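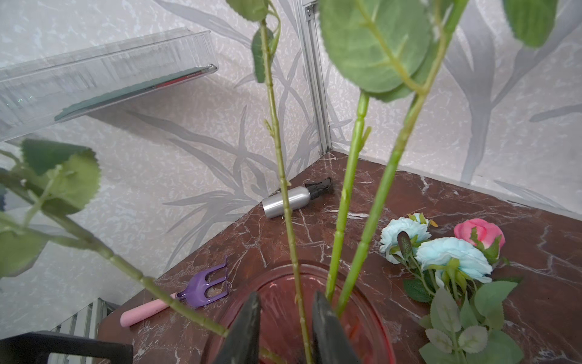

Speaker notes: A Flower-Arranging Workcell in a Shared Workshop
Presented by Natalia Medrano, with Faustino Ayala
Kuvcombe Community Workshop, September meeting

Opening

Good evening, and thank you to the members of the Kuvcombe workshop for the invitation. My name is Natalia Medrano. I am the author of these notes and will speak for the first part. My colleague Faustino Ayala will take the section on cabling and will answer questions on the control software.

The subject of this talk is a workcell with two robot arms, built by members in the workshop, which we use for the handling of artificial flowers. The project is known as Brito. The talk covers the frame, the arms and cameras, the choice of objects, and those parts of the work that remain unfinished. It does not cover the training software in any depth. A separate evening may be arranged if members wish it.

(Pause here for latecomers. The side door is slow.)

Why flowers

The original proposal was for a cell that would sort fixings. It was a sensible proposal, and the drawer of mixed screws by the lathe shows that the need was real. Screws are rigid, however, and the members who joined the project wished to work with something that bends and catches on its neighbour.

Artificial flowers meet that wish at low cost. A stem flexes when it is held near the head. Leaves with serrated edges hook on one another. A vase has an opening that must be found, and once a stem is in it the next has less room. Fresh flowers were ruled out at the first meeting, as water and open circuit boards should not share a bench.

(If asked about scissors or wire cutters: no cutting is done by the arms.)

The frame

The cell is built from aluminium extrusion with a slotted profile. Members who attended the Dekker printer build will recognise the method. We chose it for ease of alteration, and the frame has been altered a good deal. The front rail carries both base plates, and the arms can be removed with their plates for servicing at the main bench.

The inner walls are papered. Bare board gave a very plain background, and we wanted the cameras to see something closer to a domestic room. The paper is light grey with a leaf pattern. The tabletop is a dark reddish-brown marble pattern with white veining, and against it the pale flowers are easily seen. Green stems are harder, and dark stems harder again. 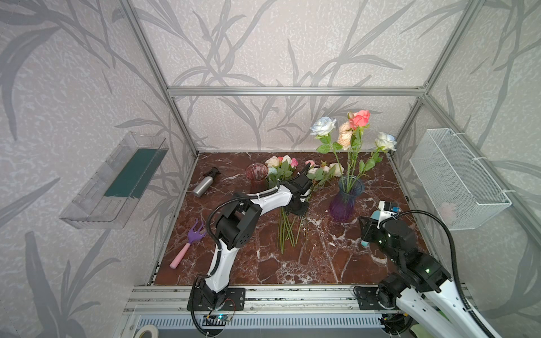 The two arms do not have fixed duties. In our early sessions the left arm did all the picking and the right arm held the vase, and we found that the operator became used to this and planned every arrangement in the same order. We now ask that operators vary the hand which leads. The session sheet has a column for it, and I would ask members to complete that column.

Storage within reach of the arms was a matter of some discussion. A clear tray is mounted on the left wall and holds a block of floral foam. A white wire basket is attached to the right wall with cable ties. Both were intended as temporary fittings. The cable ties will be replaced when a suitable bracket has been designed, and offers of help are welcome.

Cabling (Faustino Ayala)

I should like to make 3 points.

First, slack. A cable that looks tidy with the arm folded will be too short with the arm extended. Move the arm by hand through its full reach, with the power off, before any tie is tightened.

Second, the wrist camera. Its cable must follow the arm and must be able to bend freely at the wrist. We lost two cables to a sharp bend before the present routing was adopted.

Third, the circuit boards near the bases. They are exposed at present, and sleeves and tools should be kept clear of them. Covers have been drawn in Gullska, the workshop's own drawing library, under part 573, and may be printed by any inducted member.

(Hand back to Natalia. Move to the slide of the cell with the vases filled.)

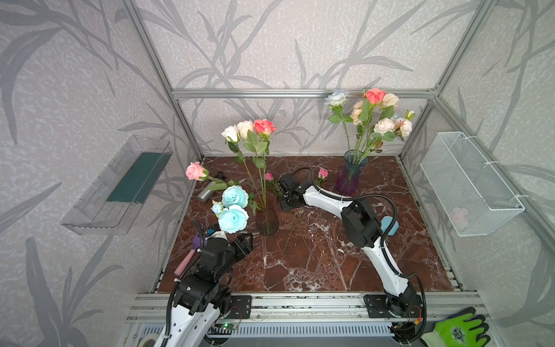

Both arms at work in the cell, with loose stems on the board and the taller bouquet at the back right.

Conduct of a session

A session requires 2 members, one at the controls and one at the stop switch. The member at the stop switch does not use a telephone and does not reach into the cell. If a stem falls outside the board, it stays on the floor until the arms have been parked.

Objects are set out by hand before each run. We ask that they be placed differently every time, with some lying across one another. There is a natural tendency to straighten everything, and I include myself in this. A neat table makes for poor practice material.

Vases are returned to the shelf at the end, and the flowers go back in their box with the heads uppermost.

Costs and unfinished work

The project has a ceiling of 4000 pounds, agreed with the workshop before any parts were ordered. The arms took the larger share. The wallpaper was the end of a roll from a member's hallway, and the vases and flowers were donated.

The following remain open:

A reliable method for setting a stem upright in the foam.
A lamp that does not throw highlights on the rims of the glass vases.
A written procedure for removing the left arm – the right arm has one.
A decision on whether the cell may be left in place during the winter sale.

(Questions. Allow the first to come from the floor. If the hall is needed at nine, continue in the kitchen.)

Members wishing to book an induction should sign the sheet by the door and state whether they prefer an afternoon or an evening.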